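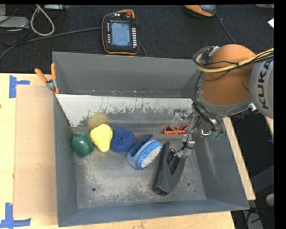 Odds and ends: the grey bin gets a turn-out

If you've been anywhere near the long table lately you'll know the big grey metal bin, the one that's lost a good deal of its paint inside and has scuffs all over the bottom. It's where things go when somebody means to put them away properly later. I finally had a go at it, mug of tea in hand, and I must say I rather enjoyed myself!

The toy green pepper belongs with the play food, so it's off back to the Norarden shelf with the rest of the pretend greengrocer's (Rosalía Figueroa has been running the shop corner since August and would like her stock returned, please). The yellow pear-shaped thing I'm less sure about. I've put it down as fruit for now - if it's part of a set you know, come and tell me.

Then there's the round blue fuzzy one. Sponge? Ball? Noelia Cabello says ball, I say sponge, and we've had this conversation more times than either of us would care to admit. I'd still keep it away from the washing-up until we've agreed.

The blue scrubbing brush is a good one, with a nice thick lot of bristles, white in the middle and bright blue round the top, and it ought to live by the sink. Please hang it up after you've used it! We had 3 brushes on the list in the summer and I've spent far too long hunting for the other two.

As for the dark grey forked thing, shaped a bit like a V, I haven't a clue. I've asked at the Hutsuliak table and they haven't either. If it's come off something of yours, do claim it, as I don't want to throw out the one bit that holds somebody's pushchair together.

Anything left over goes up to the Novberg cupboard, top shelf, in the box marked "whose?". I'd also love to get a lick of paint on the inside of the bin before winter, so if you've half a tin of grey going spare in the shed, bring it along and leave it with me or Noelia.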